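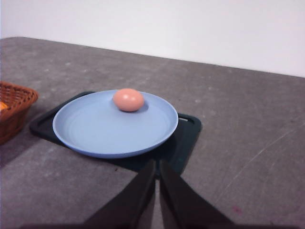

How to Record Pick-and-Place Examples with a Wrist Camera

By Ingrid Szabo
9th September

A learning system copies what it is shown, including the mistakes. Most of the trouble we see in trained policies at Plunano goes back to the recording stage, so it pays to set that part up properly. These steps cover small food items on a tabletop, with one arm, a two-finger gripper and a camera at the wrist.

1. Write the task sentence first

Decide on one sentence for each task and keep the wording fixed. "Move the egg from the plate to the basket" is fine. "Tidy the table" is too loose to start with. Put the sentence in the session file before you touch the arm.

2. Set the table

Use a plain surface and a plain wall if you have them. Put out the source, the target and no more than a few other objects. A tray under a plate is useful, as the arm then has to deal with two edges at different heights. Leave enough open table for the arm to come in from either side.

3. Check the wrist view

Open the live view in Nodow and move the arm to its start pose. Both fingertips should be visible at the bottom of the picture, with the object ahead of them. Lock exposure now. If a window is throwing glare on the target, close the blind before you record, and leave it closed for the whole session.

4. Record the first batch

Start at rest, approach at an even speed, close, lift, place, open, back away. Stop recording only when the arm is at rest again. We record 32 episodes per layout and then change the layout. Pauses in mid-air get learned too, so if you lose your place, discard the take.

5. Vary the start

Between episodes, move the object a little. An egg near the rim of a plate needs a different approach from one in the middle, and the set should have both. Turn the plate and shift the tray. Swap which side the basket is on once per batch.

6. Add baskets and mixed contents

Baskets are harder than plates. The walls limit how the fingers can come in, the weave is busy, and shiny items produce highlights that shift as the camera moves. Begin with two or three items of clearly different color, then add similar ones.

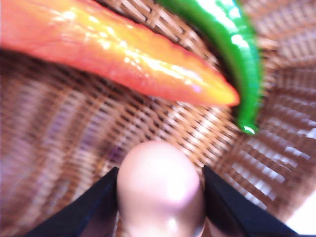

Wrist view over the basket, fingers open, with a red and a green chili pepper against the weave.

Come down steeply and keep the fingers open until they are level with the item. Keep some takes where the nearest item is a little soft in focus. The policy will meet blur at close range and should have seen it.

7. Label and review

Play every episode back at double speed. Mark it good, bad or recovery. A recovery is a take where the grip slipped and you corrected it without stopping. Keep these in a separate folder. Yolanda Ridgeway's set for the Crenshaw arm ended up at 3759 episodes, 100 of them recoveries, and she trained with and without that folder before deciding to include it.

8. Export

Export to the Kerkus format with the task sentence attached to each episode. Train a first policy at 800 good episodes and see where it fails before recording more.

Related
Choosing a start pose for tabletop tasks
Locking exposure and white balance in Nodow
Kerkus export settings
When to discard a take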